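Conservação de Têxteis Domésticos
Módulo 2: dobragem de malhas em superfície macia

2.1 Âmbito
Trata-se da dobragem de camisolas de malha quando não há mesa disponível e a operação decorre sobre a cama. O procedimento de mesa consta do módulo anterior.

2.2 Comportamento do material
A malha de trama é extensível nos dois sentidos. O canelado recupera bem na largura e mal no comprimento. As tranças aumentam a espessura local e opõem resistência ao vinco, pelo que a linha de dobra deve evitar cruzá-las junto ao ombro. Peças felpudas não se alisam com a palma em movimento; pressiona-se e levanta-se.

2.3 Procedimento
Esticar a colcha ou a capa do edredão na zona de trabalho. Estender a camisola com as costas para cima. Recolher cada manga sobre as costas, sem tensão na costura da cava. Dobrar a parte superior até meio do corpo e só depois rebater a parte inferior. Botões e aplicações ficam fora da linha de dobra.

2.4 Erros frequentes
Manga esquecida sob o corpo da peça. Gola virada para dentro. Dobra feita sobre uma prega da roupa de cama, que se transmite à malha.

2.5 Armazenamento
Guardar na horizontal, em prateleira de roupeiro. No ensaio de Lacson, com 263 peças, quase 19 por cento das que ficaram em cabide alongaram no ombro.

Estado intermédio, corpo ainda por rebater:

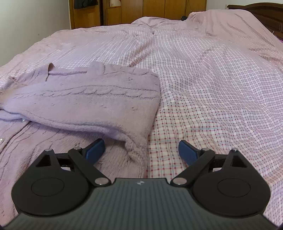
Nestor Ocampo observa que, nas malhas com tranças, prefere dobrar em três no comprimento, por o volume ficar mais regular na prateleira, e pede que o ponto 2.3 admita as duas variantes.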